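Ticket: Withdrawals stuck in "Broadcasting" after node upgrade, balances debited
Product: Drallier Wallet Server
Component: Withdrawal queue / fee estimator
Customer: Carrasco exchange desk
Priority: High, lowered to Normal after workaround
Status: Resolved, fix pending release
Opened: 8th November

Reported problem

Bitcoin withdrawals submitted through the Carrasco desk move from Approved to Broadcasting and stay there. The customer balance is debited at approval, so account holders see the funds gone and no transaction ID. Deposits are credited normally. Ether and stablecoin withdrawals are not affected.

The customer upgraded their full node the night before and restarted the wallet server afterward. No change was made to the signing host. The Drakville standby site, which still runs the previous node version, does not show the problem.

Environment

Wallet server: Drallier, production build from August, no local patches
Node: pruned, mempool limit left at default
Signing: offline host, 2 of 3 multisig
Batching: on, up to 100 outputs per transaction
Confirmations required for deposit credit: 6
Block explorer and alerting: Wondton

Steps to reproduce

1. Submit a single BTC withdrawal to an external address.
2. Approve it with two operators.
3. Wait for the batch timer to expire.
4. Check the queue page. State reads Broadcasting, transaction ID field is blank.
5. Check the node mempool. The transaction is not there.

Log, support side

Entry 1. Asked for the queue worker log and the node debug log covering the same period. Asked the customer to pause the batch timer and leave approved items alone. Canceling an item in Broadcasting releases the balance, and if the signed transaction then reaches the network by another route, the customer pays twice.

Entry 2. Logs received. The worker requests a fee estimate before building each batch. Since the upgrade, the estimate call returns an error array and no fee field. The worker treats the missing field as zero and builds the transaction with the minimum fee it has configured, which is below the current mempool floor. The node rejects it with "min relay fee not met." The worker logs the rejection at debug level only and retries without changing the fee.

Entry 3. Confirmed on our test node. The estimator has no data after a restart if its saved history file cannot be read. The upgrade moved the data directory and the history file was left at the old path. Drakville kept its directory, so its estimator still has history.

Entry 4. Customer asked whether the signed transactions could be pushed through a third-party broadcaster. Advised against it. Other nodes with the same floor will reject them too, and a node with a lower floor could hold one for days while a replacement is being built. Requested the signed hex for each stuck batch so the inputs could be compared. Ticket attachments 1 to 4 follow. 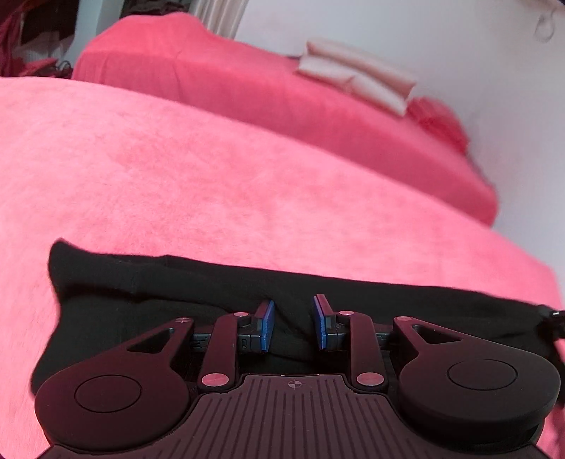
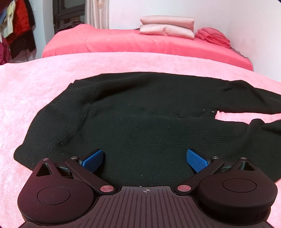
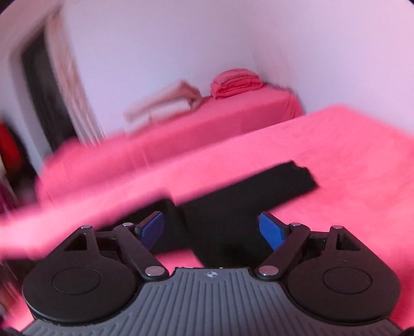
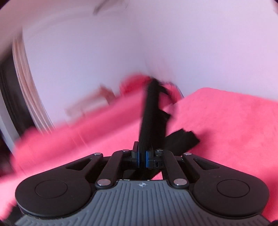 Attachments 1–4: hand-held gripper, linkage arms and ribbed body.

Entry 5. Signed hex received as text. All stuck batches spend separate inputs, with no overlap between them. None of the inputs is spent on chain or in any mempool we can query. It is safe to rebuild.

Entry 6. Workaround supplied, see below. Customer ran it on the oldest batch first. The new transaction was accepted by the node and appeared in Wondton. Customer then ran it on the remaining batches with the same result.

Entry 7. All rebuilt transactions have reached 6 confirmations. Queue page shows Complete, ledger totals match on-chain outputs. Priority lowered.

Workaround

1. Stop the queue worker. Leave the API running so deposits continue.
2. Copy the fee history file from the old data directory to the new one and restart the node.
3. Call the fee estimate with a target of 6 blocks. Continue only if a fee value comes back.
4. If it still returns an error, set the static fee override to 8 sat/vB, or to the current mempool floor if that is higher.
5. For each stuck batch, run the rebuild command with the keep-inputs option. The replacement must spend the same inputs as the original – this keeps both versions from confirming.
6. Sign on the offline host as usual.
7. Start the queue worker and release one batch. Confirm it is in the mempool before releasing the others.
8. Remove the static override once the estimator returns values again.

Do not delete rows from the queue table by hand. The ledger entry is linked to the row and will be orphaned.

Root cause

The fee estimator response is not checked for errors. A missing fee is read as zero, and a relay rejection is handled as a temporary network fault.

Fix

A missing estimate will stop the batch and raise an alert. Relay rejections will be logged at error level and shown on the queue page with the node's message. The retry loop will request a new estimate each time. The upgrade notes will list the fee history file among the items to move.

Open items

Customer asks that the balance be shown as Pending until a transaction ID exists. Moved to a separate feature request.
Alert rule for items in Broadcasting longer than two batch intervals – sent to customer, waiting for confirmation that it is active at both sites.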